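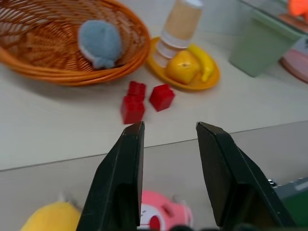
Course in Home and Playroom Organization, Clallstead
Handout for Unit 3: Sorting Small Things on a Table
Teacher: Khurram Pirzada

Please read this before the Friday class. Last week we spoke about the big furniture, and several of you asked me when we will come to the toys. We come to them now.

1. The table comes first

Many families try to sort toys on the floor. I do not forbid it, but the floor is large and the things travel. On a table the limits are clear, and an adult can stand straight. A white or pale table top is the best for learning, as bright objects show well against it. If your table at home is dark, put a plain sheet over it. A sheet with a pattern is not good for this exercise.

2. Words we will use

Home: the place where a thing stays when it is not used.
Guest: a thing which is at this moment in the home of another thing.
Open space: the part of the table where no container stands. Things in the open space have no home yet.
Family: a group of things that are used together in play. Please note, used together. Things of the same color are not a family only by their color.

The last point gives trouble every September. Look at the lemon-shaped fruit and the banana. Both are yellow and they are on a yellow plate, so a student will often say that they were sorted by color. They may be sorted by color, or they may be sorted as food on a dish. From the table alone we cannot decide it. You must ask what the child does with them. If the child serves lunch, the plate, the cup and the fruit are one family, and the color of the cup has no importance.

3. Containers: basket and plate

A woven basket has a wall, and the plate has only a raised rim. From this come different uses.

The basket is for soft things and for things that may lie on top of each other. The plush toy is comfortable there. It can lie on its side, and it does not need to be arranged. Be careful with very small pieces in wicker. They go between the strands, and you will find them in the spring.

The plate is for few things. It shows everything at once, which young children like, but it can't be carried quickly. A tall cup standing on a plate makes it more difficult again. When you carry, take the cup in the other hand, or make two trips.

4. The bricks

The three red bricks are in the open space, between the basket and the plate. Where is their home? In class I hear three answers usually.

First answer: in the basket, with the plush toy. This is quick and it is acceptable for one evening. For every day I do not advise it. Hard pieces go to the bottom and the child empties the whole basket to reach them.

Second answer: on the plate. Here the bricks are guests. In some games a brick is a piece of cake, and then I accept it, but the parent must know this game.

Third answer: they need a container which is not on the table. I prefer this one. A shallow box with a lid is enough. The Jotberg box that we have in the classroom cupboard is suitable, also any shoe box.

5. Order of work

Take the open space first. Then check each container for guests. Only after this, think about whether the container itself is right. Beginners change the containers first and lose the whole afternoon.

6. For Friday

Choose one table at home and put on it not more than two containers. Sort for ten minutes. Write down each thing that had no home, and what you decided for it. Half a page is sufficient. If you did not decide, write this also.

Bring one container from your home, empty please. Pairs will be the same as last week, except that Kan's group will join the group by the window.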